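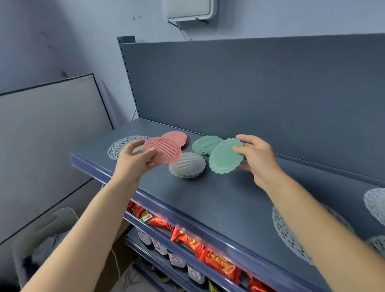 Scalloped coasters in pink and mint green, on a shop shelf in Warkenholm.

Review: Dreßler Vulon side table, oiled oak

I bought the Vulon in October, after my old side table had lost a leg for the second time. Now I have used it for 12 weeks, every day, and I think this is long enough to write something useful.

The table comes in a flat box. Inside are the round top, three legs, a metal ring that holds the legs together, a bag with screws and one key. The instructions are only drawings. I understood all of them except the fourth, where the ring can be put on upside down and the drawing does not show which side is up. I did it wrong and had to open six screws again. The small dent in the ring must look to the floor. With this mistake I needed 45 minutes, and I am not fast with such things.

It stands very well. My floor is old and not level near the window, and a table with four legs always moved there. The Vulon does not move. The top is a little lower than the arm of my sofa, so I can put down a cup without looking for the table. For people with a high armchair it will be too low, and there is no second height to buy.

Now the surface, and here I have to be more critical. The oak is treated with oil and it feels nice in the hand, warm and a bit rough. But it is sensitive. On the third evening I left a glass of cold water on it during a film, and in the morning there was a pale ring. I could remove most of it with fine sandpaper and the small bottle of oil, which you have to order separately. In my opinion this bottle should be in the box. Tea is less of a problem than I expected. Red wine I have not tried and I don't want to.

So you need something under your glasses, always, also when guests say it is only for a minute. Flat cork is enough. I would take a wide one, because the glass is quickly at the edge when you reach for it in the dark.
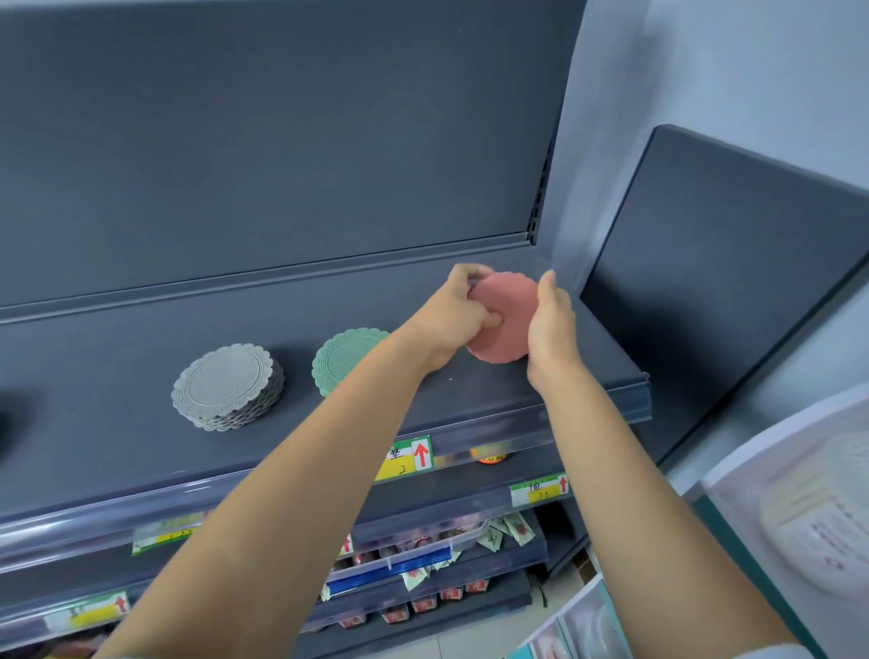
A reader of my first short note on this table wrote: I have had the same one for two winters and I stopped worrying about the rings. I oil it in spring and again before Christmas, very thin, and I wipe it off after 19 minutes or it gets sticky. The marks are still there if you look from the side, but they have become part of the colour.

I have now done the oil once in this way. It did become less thirsty, and drops of water stay on top for a while. The smell was gone on the next day with the window open.

I also looked at the Mallico, which has a lacquered top and costs less. You can wipe it with any cloth. But the legs were glued, and on the one in the shop a leg was already a little loose, so I left it there.

Good: stands firmly, light enough to carry with one hand, the screws have stayed tight.
Less good: drawing number four, oil not included, cold glasses leave marks.

I would buy the Vulon again for a living room. For a child's room or a balcony I would look for another table. If Dreßler reads this: please print an arrow on the ring.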